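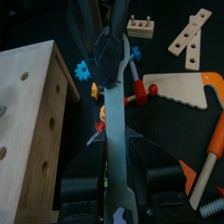 두 팔이 렌치를 동시에 물고 있는 구간에서는 그립력을 더 낮춰야 한다, 지금 값으로는 핑거 패드 마모가 계속된다는 의견이 회의 시작과 함께 나왔다. 이에 따라 안건 순서를 바꾸어 그리퍼 건을 먼저 다루었다.

# Cotis 양팔 셀 정비 회의록

- 일자: 2026년 7월 27일
- 대상: Cotis 셀(양팔, 공구 완구 전달 작업)
- 참석: Plilteck 설비 담당, Trerier 제어 담당, Rutkowska 부품 담당

## 1. 그리퍼 핑거 및 그립력

- 지난 정비 이후 누적 전달 횟수는 2191회이다. 전달 중 정지는 29건이며, 대부분 양쪽 그리퍼가 모두 닫힌 상태에서 토크 한계 초과로 발생하였다.
- 받는 팔이 렌치의 벌어진 머리 쪽을, 주는 팔이 자루 끝을 잡는 현재 배치는 유지한다. 자루 중간을 잡는 안은 핑거 간 간섭 여유가 부족하여 채택하지 않았다.
- 주는 팔의 그립력은 받는 팔의 파지 확인 신호가 들어오면 19 N으로 낮춘 뒤 개방한다. 기존에는 감압 단계 없이 바로 개방하였다.
- 핑거 체결 볼트는 풀림 표시선을 새로 긋고, 교대 시작 시 육안으로 확인한다.

## 2. 영점 및 손목 카메라

- 3월에 수행한 두 팔 간 좌표 보정값을 계속 쓰고 있다. 받는 팔의 접근 위치가 한쪽으로 치우치는 경향이 보고되었다.
- Trerier 측은 손목 카메라 브래킷을 먼저 재체결하고 나서 보정할 것을 요청하였다. 순서를 반대로 하면 보정을 두 번 해야 한다.
- 보정 시 작업면 위의 완구 부품은 모두 치운다. 작업대 블록도 예외로 두지 않는다.
- 검은 작업면의 노출값은 변경하지 않는다. 변경 요청은 보정 결과가 나온 후 다시 논의한다.

## 3. 케이블 및 예비품

- 받는 팔 손목부 케이블 클램프 위치가 도면과 다르다. 실물 기준으로 도면을 고치기로 하였다.
- 핑거 패드 재고는 137개 이상이나 구형과 신형이 같은 칸에 섞여 있다. Rutkowska 측에서 분류하고 구형은 주는 팔에만 사용한다.
- 핑거 본체 예비품은 한 벌뿐이다. 추가 발주 수량은 합의되지 않았다.

## 4. 조치 사항

| 항목 | 담당 | 상태 |
|---|---|---|
| 감압 단계 프로그램 반영 | Trerier | 진행 |
| 브래킷 재체결 후 좌표 보정 | Plilteck, Trerier | 대기 |
| 핑거 패드 분류 | Rutkowska | 진행 |
| 클램프 위치 도면 수정 | Plilteck | 대기 |
| 핑거 본체 발주 수량 | 전체 | 보류 |

## 5. 기타

감압 단계 반영 후 시험은 렌치부터 저속으로 진행한다. 망치와 톱은 파지 위치를 별도로 등록해야 하므로 이번 시험에서 제외한다. 정지가 발생하면 자동 복귀를 쓰지 않고 받는 팔을 먼저 수동으로 개방한 다음 로그를 저장한다. 차기 회의 일정은 보정 완료 후 Plilteck에서 통지한다.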